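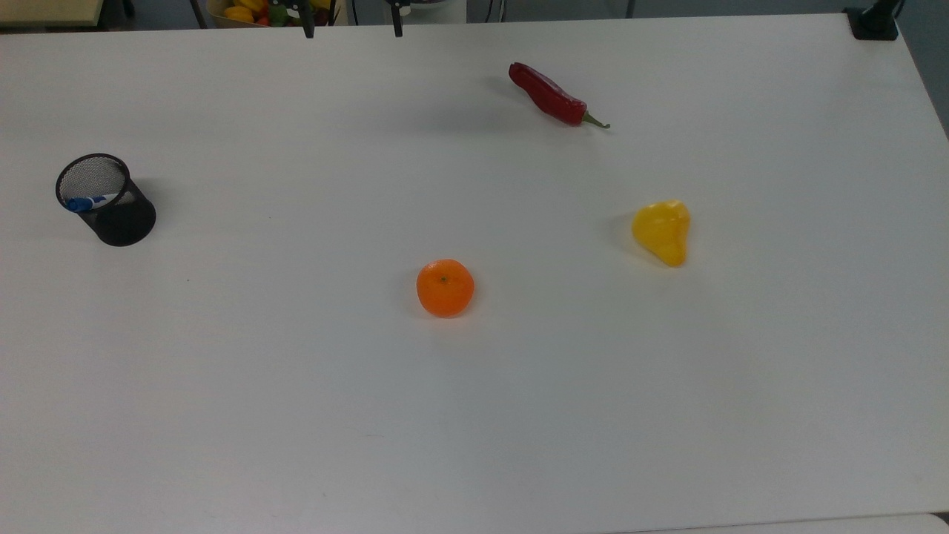 My question for this project was pretty simple: can a machine put things away yet? I don't mean a factory machine that does one weld all day, I mean the kind of chore my mom yells about, where stuff is left out on a table and somebody has to get each thing back where it belongs. I figured that would be the easy end of housework. Then I spent most of a term on it and changed my mind. Take a marker lying in a mesh pen cup, and then a chili pepper, a yellow bell pepper and a tangerine sitting out on a plain white table. You'd have that tidied before you finished reading this sentence. For a two-finger gripper every one of those is its own little problem, and the table is already the nicest table it will ever get.

I should say where I'm coming from. I'm in the second year of the applied tech program, I'm okay at coding and pretty bad at math, and before this I had worked two summers in the stockroom of a grocery store called Getberg. So I know shelving. I know what a crate of tangerines feels like when the bottom layer has gone soft, and I know how fast you are supposed to go. That turned out to be more useful than most of what I read, and I read a lot (the list at the back got so long that my adviser, Romain Cordier, made me cut it).

What I did

Three parts. First I went through papers and demo videos and made a big table of which chores people have tried with robot arms. Second, I spent time in the Skavavach lab across the courtyard, where they work on picking up and sorting everyday objects, and I sat there with a notebook and got in everyone's way. Third, I went back to my old stockroom and wrote down what people's hands do during a shift. I want to be clear that I did not build a robot. A few people in my class thought I was building a robot and were very let down.

The deadline for the first draft was 5/23/18 and I handed it in with the stockroom part half done, so if you read the earlier version, please read this one instead. The middle section is completely different.

Picking things up

Grabbing was what I expected to be hard, and it is, but in a different way than I thought. Two stiff fingers do fine on something about the right width with sides that sort of face each other. A tangerine is good for that. It's close to round, so it doesn't matter much which direction you come from, and the peel has those little dimples that give some grip. The trouble is that it rolls! If one finger touches before the other, off it goes, and now the arm is heading for a place where there's no tangerine. A person wouldn't even notice this. You just follow it with your hand.

A bell pepper is lumpy and wider at one end than the other, so there are good places to hold it and bad places, and the program has to know which is which. Squeeze on a slope and it pops out like a bar of soap. A chili is the opposite, long and thin, so the direction matters a ton. Come at it across the middle and you're fine. Come at it lengthwise and the fingers may not open wide enough, or you end up pinching the stem. Also, chilis are shiny. The people at the lab complained about shiny things more than anything else, even more than about the heating. A bright spot on the skin can make a camera think there's an edge where there isn't one, or nothing where there's something.

Then there's the marker. I loved the marker problem. Lying on a table it's nothing, but put it inside a cup at a slant and you have to get the fingers down past the rim without knocking the cup over, find the marker against the wall, and pull it out along its own angle. And mesh is see-through in some spots and dark in others depending on where you look from, so the camera has a rough time with it too. Putting a marker INTO a cup is a bit easier, since you can drop it from above and let gravity finish. I asked if that counts as cheating and was told that gravity is free and everyone should use more of it.

Knowing where things go

I hadn't thought about this at all before I started. Say the arm can pick up anything you like. Where does it put it? Markers go with pens, fruit goes in the fruit basket, fine. But does a bell pepper go in a basket with fruit, or in the fridge? In my house it's the fridge, in my grandmother's house it's a bowl on the counter, and both of us think the other is wrong. Chilis she hangs up on a string. A machine that tidies for you has to learn your house, or you have to sit down and tell it, and how many people are going to do that? I won't set the clock on my microwave.

Stores have it easier. At Getberg everything has a spot and the spot has a label, and if you don't know you scan it. So for this part the shop floor is way ahead of the kitchen. I think this is why most of the serious money seems to go toward warehouses, though I couldn't find good numbers and I'm not going to pretend I did.

The stockroom part

I wrote down 600 separate hand actions over my visits (a hand action is one pick, one place, one push, whatever, I had to draw the line somewhere). I went through them afterward and marked each one as "a gripper could probably do this today," "maybe," or "no way." The marking is my opinion, backed up by what I saw in the lab, and somebody else would get different piles. A grad student looked at a handful of them and moved several of my maybes to no way, which was a little depressing.

The probably pile was mostly boxes. Boxed goods, flat sides, same size every time, go here. The maybe pile was mostly loose produce, one piece at a time, with nothing touching it. The no way pile was where it got interesting, because a lot of it was stuff I didn't know I used to do. Pulling a crate toward you with two fingers while your other hand holds the stack. Feeling that one fruit is soft and flicking it in the waste bin without looking. Tearing open a plastic bag. Holding four of something in one hand. Shoving the whole row back with your forearm! There is no robot forearm shove in any paper I read, and you do it all shift long.

Speed was the other thing. In one test I watched, the arm took 18 seconds to pick up a single piece of fruit and set it in a container. It did it right, and it did it very gently, and I'm not making fun of it. But a crate has a lot more than one in it. In the stockroom nobody would let you near the produce at that pace. At home, maybe you wouldn't care. If I'm at school all day, the thing can take till dinner for all I mind, as long as it doesn't need me standing next to it. And right now it does. Every arm I saw running had a person close by ready to hit stop.

The clean table thing

I brought this up with Romain and he said to give it its own section, so here it is. Nearly every test I read about or saw happens on an almost bare surface with good even light and a few items spread well apart. I get why. If you're teaching something, you start easy, and you change one thing at a time so you know what went wrong. You don't teach a kid to drive at rush hour. But when a video says "robot clears table," I now look at how much table there is between the things. Four objects with lots of white around them is one job. My kitchen table has mail on it, and a charger with the cable wrapped around a mug, and crumbs, and a sweater. Half the chore is pulling things out from under other things.

I tried to write this up as a score, where you'd rate a test by how crowded and how messy it is, and I called it the Fluletholm scale after my dorm, which has the worst kitchen on campus. It goes from one (bare table) to ten (our sink in September). I ran out of time to do it properly so it's only in the appendix, but if someone wants to pick it up next year, please do. I have all my notes and they're almost readable.

So can they?

In a store, with boxes, on a good day, I'd say yes, some of it. With loose fruit and vegetables, slowly, one at a time, with a person watching, also yes, and I did not believe that before I saw it. In a house, no. I'd trust an arm to move a tangerine from my table to a bowl if I'd cleared everything else away first, and by then I would have moved the tangerine.

I went in thinking the answer was about motors and strength. Most of what goes wrong is seeing the thing properly, picking the right spot to hold, and noticing when it has slipped. The last one bugs me the most. I watched an arm close its fingers on nothing, carry the nothing very carefully over to a container, and let it go. Then it went back for the next one.

Things I would do differently

Start the stockroom visits earlier. Ask permission to film, since writing with one hand and stepping out of the way of a pallet jack with the rest of you is not a good system. Spend less time on videos. Get the same objects into both halves of the project, so I could compare a stocker and an arm on the exact same pepper. And I'd leave laundry out completely. I had two pages on folding shirts and it's a whole other project, so those pages are gone.

Thanks to everyone at the lab for putting up with my questions, to the night crew at the store, and to Romain for reading the draft with the missing section and being nice about it.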